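Gudlow Grasp Planner
by Willberg

Grasp planning and wrist-view perception for two-finger grippers. Runs on your own box, no cloud account. Version 3 out now.

What it does
Takes a mesh or a depth image, gives back ranked grasps with an approach path. Handles, loops, faceted bodies, shiny surfaces -- the stuff that breaks box-fitting planners. Simulate first, then run the same config on the real arm.

Wrist view
Render from the gripper camera with reflections turned on. Glare on a glossy part is where most depth filters fall over, so test yours against it before you buy hardware. 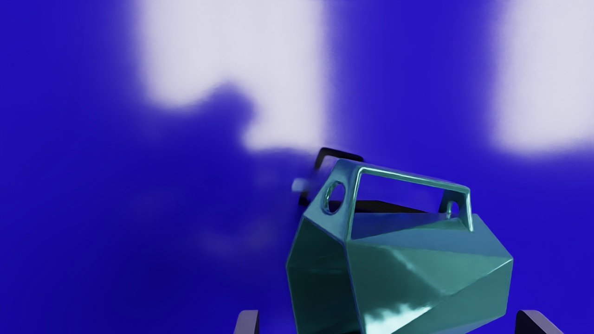

Each candidate gets a score for clearance on both fingers, and you set the minimum. Too tight, it gets dropped and the next one comes up. Default list is 32 candidates per object, change it in the config file. Holes in a mesh are kept as holes, not filled in. That was a bug in version 2, sorry, fixed.

Scene view
Second camera anywhere you like. Same timestep, same lighting, arm included. Good for checking that the wrist and elbow stay clear of the table on a low approach. Objects can start upright or on their side, set the pose by hand or let the sampler do it. A mug on its side with the handle up is one of the stock scenes, loads from the Start menu. 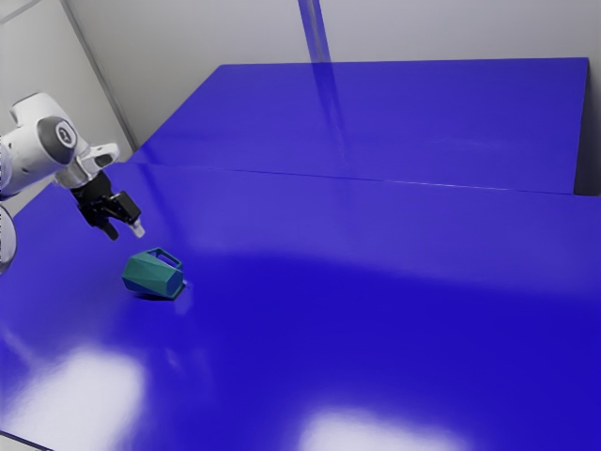 Otakar Oravec: Been on it since June, moved over from the Vanside planner. Handle grasps are way better. My one gripe is the sampler, it keeps proposing body grasps wider than my fingers open unless I type the max opening in myself. Should read that from the gripper file.

Fair. Reading the max opening from the gripper file is on the list for the next update. Untill then it's the max_open line in the config.

In the box
Planner, renderer, 143 test meshes, Python and C++ bindings. Nakamura controller plugin sold seperately.

Needs
Linux, 64-bit. Graphics card for the reflective renders, planner alone is fine without.

License
Per seat, one year of updates. Schools -- write to us first, there's a different form.

Page updated Sunday, July 26, 2020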